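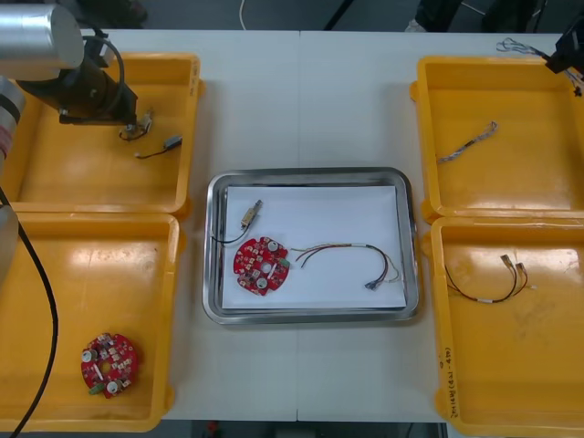 Eskil Aasen reckons the trays matter more than the arms do, and says he would sooner lose a gripper than the tray layout.

I've come round to his view. The Jumley cell is a two-arm kitting cell: a pair of arms facing each other over a white table, sorting small electrical parts (round circuit boards, wire harnesses, short leads with connectors) between yellow plastic trays and one lined steel tray. I look after it at the Naltley workshop, and this entry covers how it's set up and kept going. Faults in the control cabinet have their own entry.

Setting out the table

The steel tray goes in the middle and gets a fresh sheet of white paper. Two yellow trays go on either side. I write on the tray walls in marker so that each one goes back where it came from, and I redo the writing whenever it starts to rub off, usually in November when we have everything out for a proper clean. Boards go in flat. Harnesses want a bit of thought, as a coil with its ends tucked under is a swine to pick up, so spread the leads a little and leave a straight stretch for the fingers to close on.

Wires in the trays

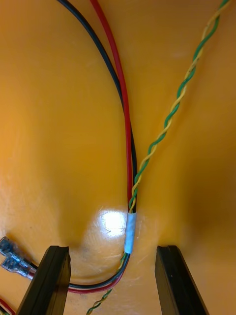

Why not just tape the whole harness up stiff and be done with it, wrote a reader in Drustovix, after the last version of this entry. Well, I did try! A stiff harness springs when the fingers let go and ends up half out of the tray. One short band of tape where the runs meet is plenty. The ends can flop about as they like, and the arm takes hold near the band.

Shiny trays are the other nuisance. A lamp straight overhead puts a bright spot on the plastic, and thin wires are hard to make out across it. I tilt the lamp until the spot moves off the part, then leave it alone for the rest of the session.

Arms and cables

Each arm carries its cable on the outside, and this is where most of my repair time goes. The loop at the wrist has to be long enough for a full turn and short enough not to drag through the parts.

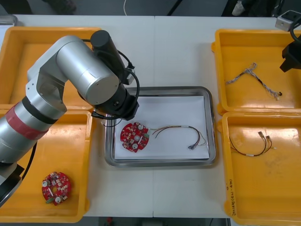
I set the loop with the wrist turned as far as it will go, clip it, then run the arm slowly through its whole reach with my hand near the stop button (don't skip this, I did once and spent an evening fitting a new lead). The log has the left arm's present cable going in at 1,792 hours and the right arm's at 2,166. The old left one managed a miserable 686, and that was my own fault for clipping it too tight.

Finger pads get wiped at the start of each session. If a board slips, look at the pads before you touch the grip force! Mulder pads fit ours with no packing, but check the screws again after 13 picks, as they do settle.

Checking positions

After any cable or pad job I send both arms to their waiting points and look at the gap over the trays. If that's right I do one slow pick from every tray, boards first and the thin wires last.
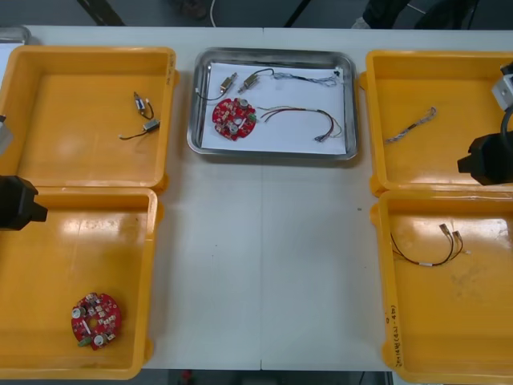
Do both arms need re-teaching if only one tray has been knocked? Only the arm that picks from that tray does, and if the tray can be slid back to its old place, leave the taught points alone and repeat the slow pick.

I keep a spare cable for each side on the shelf, already clipped to length, with the date I made it up on a bit of tape round the plug. The right-hand spare is still the older pattern and needs its clip moved before it goes on.

Related entries
Jumley cell: control cabinet faults
Finger pads, Mulder type
Lighting for shiny trays
Making up a spare wrist cable
Naltley workshop: start-of-session checks

Contact the editor | Copyright Naltley Workshop Notes | Back to top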